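How to write sorting rules for a robot arm that you can check later

Most sorting rules I get sent for review are wishes. "Put the crisps in the crisps box" sounds like a rule until you have to decide whether a given run passed. This page covers a small job, bagged snacks into two labelled cartons, and how to write it down so that two people would mark it the same way.
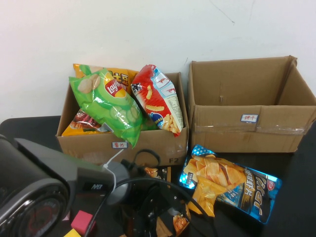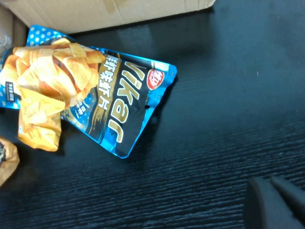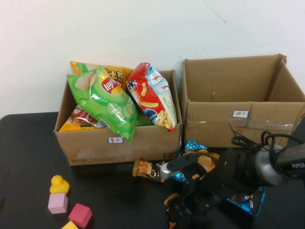
Words: Augustina Mahama
Checked by: Ismael Magalhães, Sutstead
Filed under: Good practice, Handling

Step 1. Say what the labels mean. One carton is marked 薯片 (potato chips) and the other 饼干 (biscuits). Fine. Now, where do shrimp chips go? The blue and black bag in the second picture says 鲜虾味虾片 on the front, which is shrimp, with no potato in the name. Our first draft at Sutstead had no line for it, and two reviewers gave two answers. Write the line.

Step 2. Define "in". A bag standing in a full carton will often lean over the rim, as the green Lay's bag does. Is that in? We wrote: the carton carries the weight and the bag stays put when the arm has moved off. You may prefer something stricter. Pick one before you start scoring.

Step 3. Set the start state in writing. List which items are on the table and which are already boxed. "Random layout" is not a start state, whatever the Clullska template tells you.

Step 4. Name the things to leave alone. Foam blocks don't belong in either carton, so say so. If you don't, somebody will count an untouched block as a missed item.

Step 5. Decide what a drop costs. We allow one fresh grasp per bag. The Damasceno checklist allows 7, and I'd call that a different test.

Step 6. Keep the failures. When a supplier quotes 195 good runs out of 220, ask for the other 25 before you read any further. I have asked four times and been sent them once.

A word on standards. A certificate for the arm covers the arm. It won't tell you whether your rule about shrimp chips makes sense, and I'm wary of any sales sheet that hints it might. Fillance users should paste the finished rules into the notes field, which holds 1,998 characters. Ours fit, just, once Ismael had cut my adjectives.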